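Ticket: Vials with black rods will not stay put in organiser box
Raised by: Struan Imrie
Assigned to: Aravind Kulkarni
Area: Devadiga bench, small parts
Status: Open, awaiting part

Reported problem

The glass vials for the Jurkus kit are meant to live in the tinted organiser with the divider grid. When the box is carried to the store the vials tip and knock against each other. Two have chipped at the rim since January. Struan has asked for a different box.

Checks so far

1. Confirmed box type. It is the Dirno divided box, smoky clear plastic, two latches on the front, lid hinged at the back.
2. Emptied all compartments and opened the lid flat on the white table. Dividers left in.
3. Compared one vial with the box. The vial is a narrow tube, open at the top, with a thin black rod down the middle and a short black cap or holder at the base.

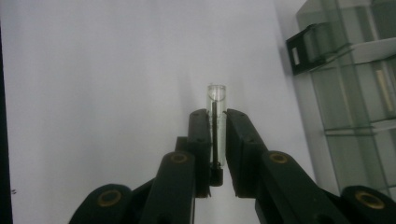
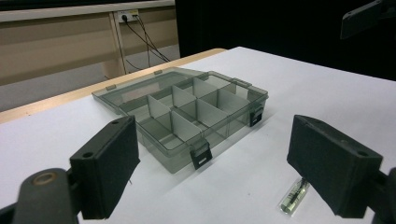
Findings

The compartments are rectangular and the vial is round and narrow, so there is slack on every side once it is in. The dividers hold firm when pushed by hand – no fault there. Both latches close. Replacing the box with another of the same pattern would not help.

Workaround

Wrap each vial in one turn of soft foam before it goes in. Keep the box level and do not carry it by the lid. Chipped vials go in the glass bin, not back in the kit.

Next steps

Aravind to order the Vokum foam strip, 500 mm length, and cut it to suit. Struan to repeat the carry to the store with the foam fitted and note any movement here. If the vials still shift, raise a separate ticket for a drilled block.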